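Bedirico Support
Ticket: Small two-drawer box, top drawer sticks
Status: Closed
Product: Wornar desktop cabinet, 2 drawers, oak
Category: Drawers and runners

Opened by customer

I bought the Wornar in February for the top of my desk. The lower drawer runs beautifully. The upper one comes out as far as my second knuckle, considers its position, and stays there. If I pull harder, the whole cabinet comes with it, so I now own a very short sled.

Already tried: taking everything out (tea bags, mostly), putting everything back, candle wax on the runners, and a stern talk. The wax helped for one evening.

Reply from Bedirico Support

Thank you for contacting us. Please confirm that the cabinet is on a level surface and that both handles are fully tightened. Please also confirm that the drawers have not been swapped, as they are not interchangeable.

Customer

They look interchangeable. They look like twins. The leaflet calls them "modular," which I took as encouragement.

Level surface: yes, checked with a marble. Handles: the bar on the upper one had a bit of wiggle, so I tightened it. The drawer now sticks with a firmer handle. 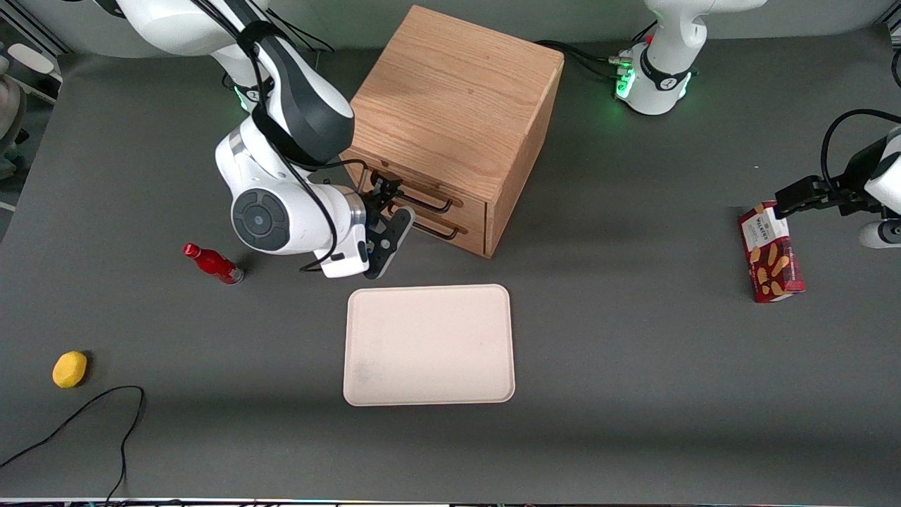
I also tried it with the shortbread in and with the shortbread out. No difference to the drawer, some difference to the shortbread.

Reply from Bedirico Support

Please remove the upper drawer and look inside at the back. When a handle screw is too long, the end can catch on the divider between the drawers. Our packing partner Cemumach included the longer screws in one run of 1,000 units.

Customer

Removing the upper drawer took 3 attempts and a butter knife. The screws are indeed long. One of them has been carving a neat little groove in the divider, which I had put down to craftsmanship.

Swapped both for shorter ones from the jar of screws every household keeps and never sorts. The drawer opens all the way. It also shuts, with a puff of air that pops the lower one open a crack.

Reply from Bedirico Support

The air movement is normal and indicates a good fit. We can send felt dots for the lower drawer at no charge. Would you like us to close this ticket?

Customer

Felt dots, yes please. Close the ticket. If you could close the lower drawer as well, I'd be obliged.

Internal note: felt dots sent, 2 sheets. Screw length passed to Ghiță for the next leaflet, along with the word "modular."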